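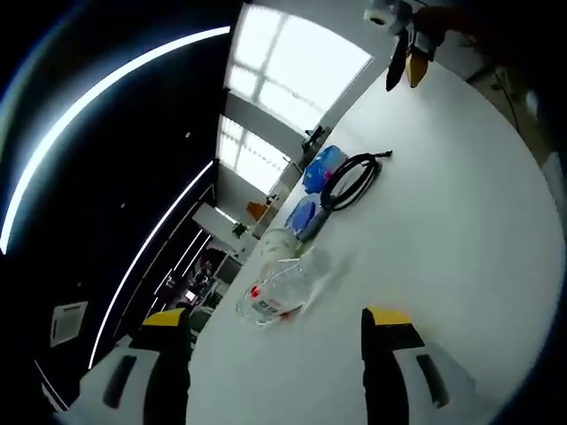
Perusholm round table, white, large size
Reviewed May 4, 2023

I bought this table in September to replace two folding tables pushed together. I paid 193 dollars with delivery included. It gets used every day for sorting, snacks, paperwork and whatever else lands on it, so I think I can give a fair account of it now.

Assembly

It came in one flat box that weighed 38 pounds. Putting it together took me around an hour, mostly because two of the leg bolts would not catch until I loosened the others. The directions are drawings only. Do the legs with the top face down on a blanket, and leave everything finger tight until the last step.

The top

The surface is smooth and wipes clean with a damp cloth. Coffee left overnight came off with dish soap. Ballpoint ink did not, and I still have a short line of it near one side. White shows every crumb and every pen mark, so if that bothers you, get the gray.

There is more room than I expected. Cups, a couple of small blue containers and a coiled cable can stay out and you still have space to work. It is also bright enough near a window that I sometimes turn so the glare is off to one side. Shiny packaging is worse for this than paper. A glossy blue bag, like the one with the pink lotus flower on it, throws back a lot of white light and the small lettering gets hard to read.
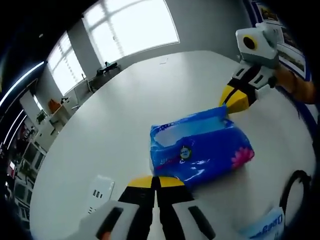
Stability

Good on a hard floor. On carpet it rocks a little if you lean on it. The feet adjust, but only by a small amount. I tightened the bolts again after 10 days and have not needed to since.

Compared with the Gultoveck

I had the Gultoveck before, at 117 dollars. It was cheaper and lighter – and the top swelled the first time water sat on it. The Perusholm has had several spills and the edge is still flat.

What I would change

There is nowhere to run a cord, so cables end up lying across the top. A plain hole in the middle would fix that. The box also had no spare bolts.

Four stars. I would buy it again at this price.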